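Gallagher Oval Racing Club
Filed under: Race Day / New Here? Start With These
4 min read

Your First Saturday at the Dirt Oval: Frequently Asked Questions

Compiled by Deirdre Ní Bhriain, who answers the club phone and would like to do so less often.

What time should I get there?

Gates open at 3. Hot laps start when the water truck is finished, and the water truck is finished when Lorcan Moriarty says it is. Heats follow. If you show up at dusk you'll still see the features, but you'll be parked in the bean field and walking in past people who already have fries.

What do I wear?

Something you've stopped caring about. A dirt track throws dirt, mostly at turn four and mostly at white shirts. Heavy twill work clothes hold up well, and gray hides more than you'd think. Bring a jacket even in July, and closed shoes if you plan to visit the pits afterward.

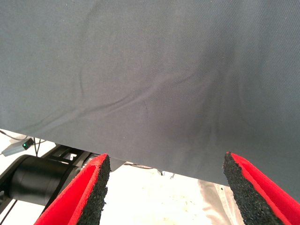
Gray twill, creases included.

Do I need ear protection?

Yes. The late models are loud in a way that television politely leaves out. Foam plugs are at the ticket window for a dollar. Kids need the earmuff kind, and no, cotton balls don't count, whatever your uncle did in the old days.

Where should I sit?

High. First-timers always go for the front row, and by the second heat they're picking clay out of their nachos. The top rows on the front stretch let you see the whole track, including the back straight, where most of the good passing and nearly all of the bad decisions happen. Blankets may be laid down to save seats once gates open. A blanket laid down on Friday will be in the lost and found.

What's the difference between a heat and a feature?

Heats are short and decide who starts where. The feature is the long one that pays. In between you may get a B main, where the drivers who had a rotten heat try to sneak in through the side door. I like the B main best. Everyone in it is already annoyed.

Why did they throw the yellow? Nothing happened.

Something happened. It was on the other side of the track while you were looking at your phone. Debris, a spun car, or a stalled car will all bring out the caution, and caution laps don't count toward the race distance. Red means everyone stops where they are. If Áine Carroll in the flag stand waves the black flag at your favorite driver, she has her reasons, and she'll share them with him and not with you.

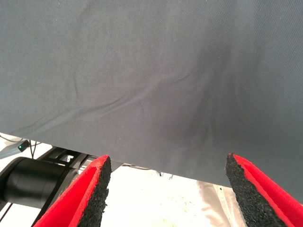
The same goes for scoring. Each car carries a transponder, and the order on restarts goes back to the last completed green-flag lap. It's why a driver who was clearly ahead gets sent back a spot or two, and why his mother is standing at the fence. Please let her stand there. She usually goes back to her seat by the restart.

Can I bring my own food and drinks?

Coolers up to the size of a milk crate are fine. No glass. The concession stand takes cash and, when it feels like it, cards. Get the pork sandwich early.

Can I go in the pits?

After the last feature, yes, free of charge. During the races you'll need a pit pass and a signed waiver, and you must be at least 14. Drivers are happy to talk, but give them a few minutes if they finished on the hook. Keep your hands off the parts on the benches. They're laid out in an order that makes sense to somebody. 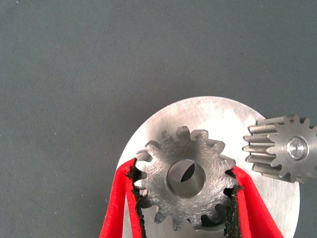 Brushed metal, with a few scratches.

What happens if it rains?

We wait, then we look at the radar, then we argue, then we wait some more. If at least the heats are finished, the night is official and your ticket is spent. If not, your stub gets you into any other regular show this season. Keep the stub. I can't look you up by what you were wearing.

Who is number 80 and why is everyone booing?

That's Mohammed-Awal Wumbei, and they're booing because he wins. He enjoys it enormously. You can buy a shirt from his trailer on the way out.

Is there a fan vote?

In September, for Most Popular Driver. Last year 1552 ballots came in, which is a lot for a place with our number of seats. One ballot each this time, please. We can recognize handwriting.

Are dogs allowed?

No. Ask the dog, he'd say the same.

Related
- Reading a Dirt Track: Cushion, Slick and Why the Bottom Lane Went Away
- Áine Ó Néill Looks Back on Her Rookie Season in Street Stocks
- Wimden Road Detour: Getting to the Back Gate
- Camping Rules, Now With Generator Hours
- Points Standings After the Midseason Break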